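Section 7. Safe working and good practice

7.1 Before you rely on this section

Most manuals in our trade put the safety rules at the front, in bold, where people skip them. The Flamen hand-held gripper set is covered by the general rules in Section 2. What follows is the working practice we ask operators to keep to once the tools are out of the case and in use, in a workshop or in an ordinary room at home.

A word of doubt first. There are plenty of published rules for robots behind fences and a fair number for robots that share a floor with people. Hand-held grippers sit awkwardly among them. There is a person on the end of the tool, so it is tempting to say that the person will look after everything. We have read too many incident sheets from our Gunville workshop to believe that. A statement on a box that a tool "meets all relevant standards" tells you very little unless it names them, and you should ask your supplier which ones, and which edition, before you repeat it to anyone else.

7.2 Setting up the work area

1. Choose a table that does not rock when you lean on it. Test it with both hands. A table that feels steady under a cup of tea may not be steady under two people's elbows.

2. Clear the floor on the side where you will stand. Cables, bags and packaging are the usual causes of a stumble, and you will not be looking down.

3. Put the objects for the session within easy reach. If you have to stretch past the far edge of the table, move the object or move yourself.

4. Check the light. A dark window behind the table can throw reflections in the evening, and it is worth drawing the curtains.

5. Tell anyone else in the room that you are starting. Saying it once in the morning does not count.

Note: Earlier editions asked for a clear space of 50 cm on every side of the table. We have taken that out. Hardly any home has it, and a rule that is broken on the first day teaches people to break the next one.

7.3 Checking the tools

1. Look at both finger pads on each gripper. The ridges should be even and the pad should lie flat against the finger. Replace a pad that lifts at a corner. Do not glue it.

2. Check that the bracket screws are tight, using the driver supplied. Stop when the screw stops. Forcing it strips the head, and a stripped head is harder to put right than a loose one.

3. Open and close each gripper fully, slowly, with nothing between the fingers. Listen for grinding.

4. Write the result in the log, including when the result is "fine".

Caution: Keep your free hand away from the fingers during step 3. The closing force is modest, but it is enough to pinch skin against the bracket.

We ask for pads to be changed after 200 hours of use. Treat that with some suspicion. It comes from our own bench at Gunville, where the pads closed on the same smooth block over and over, and your work will not be like that. Rough card wears a pad faster than rubber does. If the pad looks worn at 31 hours, it is worn.

7.4 Choosing what to pick up

Begin with soft, light things that do not matter if they fall. Small rubber toys are good for this. They give a little when squeezed, so you can see how hard you are gripping, and they have odd shapes that make you think about where the pads should go.
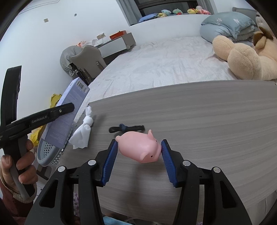 Move on to boxes once you can pick up and put down a soft object without dropping it or crushing it. Card is less forgiving. A box held by its edges will bow before it slips, and many operators take the bowing as a sign to grip harder. Ease off and take hold further in.

Do not use the grippers for any of these:

Glass, blades, or anything with a sharp edge
Containers with hot liquid in them
Anything connected to the mains
Medicines
Living things of any kind

Note: Cords and tissues are allowed, but they are poor teaching objects. A cord can be picked up in so many ways that a beginner learns very little from managing it once.

7.5 Working with two grippers

1. Decide before you start which hand will hold and which will move.

2. Keep the two arms from crossing. If you find them crossed, put the object down, uncross, and begin again. Do not try to pass one arm under the other.

3. Roll back or tuck in loose sleeves. Knitted cuffs can catch on screw heads and bracket corners.

4. If two people are working at one table, only one of them gives the word to start and stop. Agree which.

5. Stop when your wrist aches. Resting for two minutes and carrying on is usually a way of not stopping.

Caution: Never hand a gripper to another person while it is holding something.

7.6 Stopping and putting away

1. Put down whatever you are holding, on the table and not on the floor.

2. Open the fingers and leave them open. Pads stored closed take a set and will not grip evenly.

3. Wipe the pads with a damp cloth. Do not use spirit or kitchen spray.

4. Lay each gripper in its own slot in the case.

5. Fill in the last line of the log before you leave the room.

7.7 About the tick sheet

The Horrocks tick sheet is tucked inside the lid of the case. It has 7 boxes and takes less than a minute, which is its strength and also its weakness. Our Dirnbridge office gets back a great many sheets with every box ticked in a single stroke of the pen. Such a sheet proves that somebody owned a pen. If you run a group of operators, watch one of them do the checks from time to time, and compare what you see with what is on the paper.

We will revise this section in September. Reports of near misses are more use to us than praise, and they may be sent without a name to the Dirnbridge office, at the address on the back cover.

Section 7 last changed 23rd April. Replaces all earlier versions, including the folded card.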